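Home | News | Refill & Repair | Swap Shelf | Events | Contact

June 5, 2025

7 min read

In praise of the plain clear bottle (and a roll of red tape)

Every month I promise myself I'll write about something grand for the Refill & Repair column, and every month I end up back at the sink, happy as anything, thinking about bottles. So let's just go with it. This one is all about reusing clear plastic bottles around the workshop and the craft room, and in particular about labeling them with colored tape, a habit I have now pushed on every member who stood still long enough.

First, some news. The Swap Shelf at the Carnix building has passed 226 bottles taken home since we opened it last October! I did the tally from the sign-out sheet and then did it again, as I was sure I'd carried something wrong. Nope. 226. Of those, 192 were clear with screw caps, and the rest were the squeeze kind, the pump kind, and a handful of amber ones that went in the first week and have never been replaced (if you have amber ones, please, please bring them).

I think I know why the clear ones go so fast. You can see what's left in them. It's such a simple thing, and once you've gotten used to it you get annoyed at every opaque jug in the house. I had a white jug of diluted wood soap that I carried between two shelves for an entire winter believing it was half full. It had maybe a tablespoon in it. With a clear bottle you glance over and you know, and you mix the next batch before you need it.

Now, the cap. If you take one thing off the shelf this summer, take a bottle whose cap still fits it properly. We've been tossing all the caps in one bin, and I'd like us to stop, and I say that as the person who started the bin. Two caps can look the same and have completely different threads. One will spin on nicely and then skip at the last quarter turn, and you'll think it's closed, and then you'll put it in a tote bag with your good sketchbook. Ask me how I know. From now on caps stay on their bottles, screwed down, even if the bottle is still drying – in that case just set it on a loose turn and come back later.

I'm also a big fan of a wide cap with ridges around the side. If your hands are soapy, or oily, or you have the kind of thumbs I have by the end of a long afternoon, a smooth little cap is misery. The tall ridged ones give you something to hold on to. Several people have said the same at the sorting table, so when you're picking bottles out of your recycling to donate, lean toward those.

On to the tape, which is my favorite part.

We tried a lot of labels. Paper ones slid off in the wash. Marker straight on the plastic looked great and then rubbed away wherever a hand went, so the word "vinegar" turned into "neg" on one of mine. The printed vinyl ones held up well but they cost more than I wanted to spend on something that might change jobs in a month. What's left is ordinary colored tape, torn or cut into a patch and pressed on, and I love it. You can read a color from the other side of the room. You don't need your glasses. Kids get it right away.

The colors we've settled on at the Carnix shelf are easy to remember. Red is for anything that stays in the workshop and never, ever goes near the kitchen. Blue is plain water, for misting plants or wetting paper. Green is soap of any kind. Yellow is glue and paste. You're welcome to use your own colors at home, of course, but if a bottle comes back to the shelf please take the old tape off it, so the next person isn't left wondering. And color doesn't replace words! Anything that could hurt somebody needs its full name written out on it, and the strong stuff should stay in the container it was sold in, tape or no tape.

A few things I've picked up about the tape itself. Wash the bottle and let it dry all the way before you stick anything down, and give it a wipe so there's no film left from whatever was in there. Cut the patch with scissors if you can. I tear mine half the time out of laziness and the ragged end is always the first bit to lift. Press from the middle outward with your thumb. A square about as wide as two fingers is plenty on the body, and I like a second bit up on the cap, so that when the bottles are packed tight in a crate and you're looking straight down at them you can still tell which is which. That second bit has saved me more rummaging than anything else on this page. 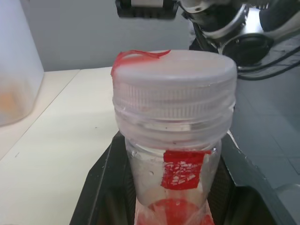
The cap tape does take a beating, since that's where your hand goes every time you open the thing, so expect to redo it now and again. Peel the old bit away, rub off the gum with a drop of cooking oil, wash, dry, new tape. I do a whole crate at once with the radio on and it's a very pleasant half hour. The body patches last much longer. They'll get creased and flaky and a bit sad, but color is color, and a scruffy patch still tells you what you need to know from across the bench. I only change those when they start coming off on my fingers.

Then there's the matter of where the bottles live. A tall bottle on an open bench will get knocked by an elbow sooner or later, and it's so much nicer to have a holder that hugs the bottom part. You can make one from nearly anything. A length of wide drainpipe glued to a board works, and so does a block with a hole bored in it, and so does an old desk cup with something heavy in the base. Dark ones are handy for clear bottles, I think, as drips and smudges don't bother you as much. The main point is that the bottle should lift out with one hand and drop back in with the same hand. If you have to hold the holder down while you pull, it's too snug, so sand it out a little.

The woodworking crowd at Tratier have gone one further and built a rack for their finishing corner with a strip of color painted in front of each space. Bottle with green tape goes behind the green strip. I went over to see it last week and came home wanting to paint everything I own. They've said we're welcome to copy the drawing, and I'll have it pinned up by the Swap Shelf as soon as I've worked out where I put it.

We also had some good questions in the column mailbox, so let me get to a couple of those.

Somebody asked whether they could put food in the bottles from the shelf. No, please don't. We wash them well but we can't know everything they've held, and the whole shelf is run on the idea that these are for workshop, cleaning, and craft use. For pantry things, go to the Kong refill counter, where you bring your own jars from home.

Another person wanted to know what to do about a bottle that smells no matter how many times it's rinsed. Baking soda and warm water, shaken up and left overnight with the cap off, does it for most of mine. If it still smells after a second night, I let it go to recycling with my thanks. Some plastics just hang on to things, and there are plenty more bottles in the world.

And a reader asked if little bubbles clinging to the inside of a clear bottle mean it isn't clean. Not necessarily! Plain water will leave bubbles and droplets on the walls too. I go by smell, and by whether the wall feels slick when I run a bottle brush around it.

What we need for the shelf this month: clear bottles with their own caps, a couple of good bottle brushes (ours is down to a stick), and ends of colored tape. Red above all. We go through red faster than the other colors put together, which I suppose says something about what we all get up to in our workshops. If you have half a roll at the back of a drawer, drop it in the tray marked TAPE and know that I'll be thrilled.

There'll be a labeling table at the next open house too, with space for 30 people if everyone is friendly about elbows. Bring your own bottles, clean and dry, and we'll supply tape, scissors, and oil for the old gum. Vokus is lending us the long folding tables again. I'll have a stack of the color key printed on cards so you can take one home and stick it inside a cupboard door.

Next time I want to get into funnels. I have a lot to say about funnels.

Contact the newsletter desk | © 2025 Refill & Repair | Back to top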